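Tindale Shared Workroom: Frequently Asked Questions

Last reviewed in April, after the glue incident. Please read before asking at the front table, where you will be handed a printout of this page.

What is the plate system?
Every worktable has a plate. Small things you are using go on the plate. When you finish, you carry the plate to the Karras cabinet and put everything back in its drawer. The system has survived three redesigns, mostly by being a plate.

Why a plate and not a proper organizer?
We bought proper organizers. They were called Pendico trays, they had 46 compartments, and people spent the evening deciding which compartment a thumbtack belonged in. The trays now hold seed packets in the garden shed and seem happier.

Can I use my own container?
Yes, if it has a rim and you can see into it from above. Mugs are out. Things go into mugs and are next seen in the dishwasher.

What belongs on the plate?
Anything that rolls, anything sharp, and anything smaller than your hand. Screwdrivers go on the plate even if you plan to pick them up again in a minute. Especially then.

Do glue sticks count?
They do. We bought 300 last year and can currently lay hands on very few of them. If the glue is lying beside the plate, it is not on the plate — we have had this discussion and would rather not have it again.

Does the cap have to be on?
Yes. Push until it stops.

Can I eat off the plates?
No. The ones for eating are in the kitchen and have a blue dot underneath. If you have already eaten off one of ours, wash it and tell us nothing.

Where does each thing go afterward?
Cutting tools go in the top drawer, screwdrivers in the second, adhesives in the third. Blocks, foam and sponges share the deep drawer at the bottom, where they get along fine. Drawer four sticks and has been empty since the Mivness bookcase project.

I found something with no drawer. Now what?
Put it in the shoebox on top of the cabinet. We go through the shoebox in April, and whatever is left goes to the swap table.

How full is too full?
If you have to move two things to reach a third, take a trip to the cabinet. A second plate is allowed. A third is called a mess, and you will be asked to wipe the table as well.

What does a plate look like in the middle of a job?
Like either of these.
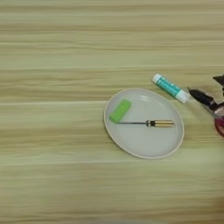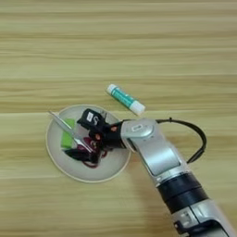 Both pictures: green piece on the plate, glue stick still on the table.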